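Folding a printed sweatshirt without cracking the letters

Posted by Khondokar - February - 2 comments - 17 shares

I have a cotton sweatshirt with large white lettering. Folded in thirds, the crease always lands on the print. Is there a better fold, or should it hang?

Buruvus
Hang it. Takes 2 seconds.

Birnar
Hanging stretches the shoulders on heavier fabric. Mine is 330 gsm and I fold it. Lay it face down on a hard floor, smooth from the centre out, bring both sleeves in, then roll from the hem. A roll puts a wide curve through the lettering - a flat fold puts a hard line through it. Turn it inside out first if the print feels tacky.
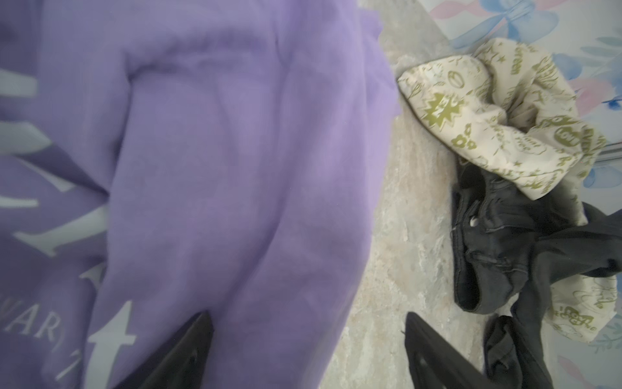 Lavender sweatshirt before smoothing, with a fold over part of the lettering.

3 shares on this answer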